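Lab Safety and Fault Diagnosis
Handout 7: The Joltora wrist camera fault
Instructor: Noemí Villalobos

Read this before the lab session. Bring your own fault log sheet.

Background

The Joltora cell at the Nesville site uses a small arm with a two-finger gripper and a camera at the wrist. Its job is to pick up objects from the floor and place them in a bin. On run 43 the gripper closed while the arm was still moving down. The fingers struck the floor, the motor kept driving, and the arm stopped only when Uchenna Okeke pressed the emergency stop. No one was hurt. One fingertip had to be replaced.

What the log showed

The controller checks two things before it closes the gripper: the height of the wrist and the age of the last camera frame. The limit on frame age was set to 200 milliseconds. At the time of the close command, the newest frame was 1189 milliseconds old. The check should have failed. It passed, as the software compared the frame against the time it was received and not the time it was taken. A delayed frame looked new.

There was a second fault. The motor current limit had been raised during an earlier test and was never put back. With the normal limit, the drive would have cut out on contact.

Keep the two apart in your report. The stale frame caused the contact – the current limit made it worse.
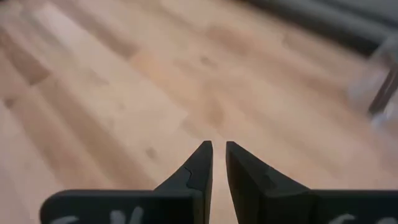
Frame delay is hard to catch by eye during a run, and a single frame carries no sign of its own age. Blur is a separate matter and students often mix the two up. The fingers are sharp and the floorboards behind them are smeared, as you would expect when camera and gripper travel together over a fixed floor. Blur of this kind tells you there was relative motion during the exposure. It says nothing about delay. For that you need the capture timestamp.

For the lab

Work in pairs. Gallagher chapter 2 covers timestamps.

Before power-on, write down the current limit and have your partner read it back. Keep hands out of the gripper's reach whenever the drive is enabled. One person stays at the emergency stop for the whole run.

Reports are due May 19, 2023. Attach the raw log.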